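The Year of the Chair

I spent 286 hours sitting badly before I did anything about it. I know the number because I keep a time sheet for freelance work, and when my lower back finally gave out one evening in May, I sat on the bathroom floor and added it up.

8 min read

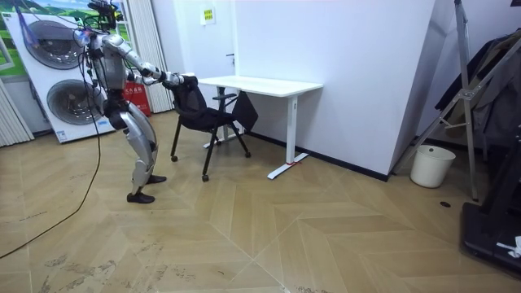 My back had been sending me letters for months and I'd been filing them. I write for a living, which means I sit for a living, and I'd been doing it on a dining chair with a cushion tied to it. The cushion had strawberries on it. My mother-in-law made it and it's a lovely cushion, but it was never meant to hold up a grown woman for eight hours while she wrestled with a brochure about gutters.

So I decided to buy a proper office chair and a plain desk, and I figured it would take me a weekend. It took most of the summer.

Part of the trouble is that office chairs all look alike until you start caring about them, and then they look so different you can't sleep. Mesh back or padded back? Arms or no arms? Do the arms go up and down, or in and out, or do they do that swivel thing where they pinch your thigh? I had a notebook going. My husband found it and asked, very gently, if I was all right.

I called Henok Alemayehu, who fits out small offices and has put together more chairs than anyone I know. I read him my whole list of features over the phone and he let me get to the end of it before he spoke.

"How tall are you?" he said.

I told him.

"And how high is the desk?"

I didn't know how high the desk was. I didn't have a desk! I had a dining table and a dream. He told me to call back when I could answer the question, and he was perfectly nice about it, and I went off and bought a tape measure.

It was good advice, though, and I'd pass it on to anybody. Sit down on whatever you've got, put your feet flat, let your shoulders drop, bend your elbows, and have somebody measure from the floor to the underside of your forearm. That's where you want the top of your desk to be, give or take a little. Mine came out lower than any of the fixed desks I'd been looking at, and lower than the dining table too, which explained my neck. I'd been typing with my shoulders up around my ears for two years like someone walking in the rain.

Then I went to sit on things. There's a secondhand office place out past the railroad tracks called Vollum, and if you've never been to one of these warehouses, I really do recommend it. Companies move or shrink or change their minds about the color gray, and everything they owned ends up there in rows. The afternoon I went, the man at the counter told me they had 472 chairs on the floor, and I believe I sat in a good share of them. You have to give each one time. A chair that feels wonderful for a minute can turn on you by the tenth, so I brought a paperback and read a chapter in every one I liked. People walked around me.

I came close with a big padded thing called the Joltden, which had a headrest and a lever for everything. It was like sitting in a first-class airplane seat. I also couldn't get it under any desk in the building, because the arms were too high and wouldn't come down, and I could see my future, which was sitting a foot away from my own keyboard with my arms out like a sleepwalker.

What I ended up with was a black mesh one, the Pliron, with a tall back. It isn't pretty. It isn't ugly, either. It looks like a chair in a dentist's billing department. But I read two chapters in it and forgot I was at Vollum, and when I stood up nothing cracked. It cost less than the car repair I'd had that spring, and a lot less than the new ones I'd been circling in my notebook. (The fanciest of those was $2,673. For a chair! I showed Henok and he laughed so long I thought the call had dropped.)

The desk I bought new, from a shop called Kyei, and I went for white because my workroom gets very little sun. It's as plain as a desk can be. No drawers, no shelf, no little hole for cords. I worried about the drawers for days. Where would my stuff go? Then I emptied out the basket I'd been using next to the dining table and found dead pens, a birthday candle, takeout menus and the instructions for a phone I no longer own, and I stopped worrying about the drawers.

Putting the room together was the part I'd been looking forward to, and it was also where I got the most wrong. I shoved the desk flat against the wall, rolled the chair up, sat down, and hated it. I couldn't have told you why. I called Amerley Aidoo, my neighbor across the hall, who used to dress windows for a department store and can't walk through a room without touching something. She stood in the doorway with her coffee.

"Pull the chair out," she said. "Farther. Now turn it a little."

I turned it a little.

"That's a chair somebody wants to sit in," she said. She was right! When it was jammed under the desk, I had to wrestle it out every morning, and the first thing I did each day was bang an armrest. Now I leave it pulled out and turned toward the door at night, and in the morning I just sort of fall into it. It's a silly thing and it has changed my mornings more than the mesh has.

Amerley also made me clear the desktop when I quit for the day. All of it, laptop included. I argued, because I'm a piles person, but it takes me less time than brushing my teeth, and I've come to like the look of it from the hallway.

A few smaller things I learned. Check the casters before you bring a used chair home, because they collect hair (and mine had collected somebody's entire head). I got them off, went at them with nail scissors, and they roll beautifully. If you have wood floors, get soft casters or put down a mat; I found out with a long pale scratch that now has a plant on it. And set a timer to stand up. Mine goes off every 20 minutes, which sounds fussy, and my husband hates the noise, but I get up and look out the window and sit back down.

The strawberry cushion is on the dining chair, where it belongs. My back still grumbles if I skip my walk. Henok came by last week to see how I'd set everything up, sat down, reached under the seat and moved one lever I hadn't known was there, and I've been up half an inch ever since.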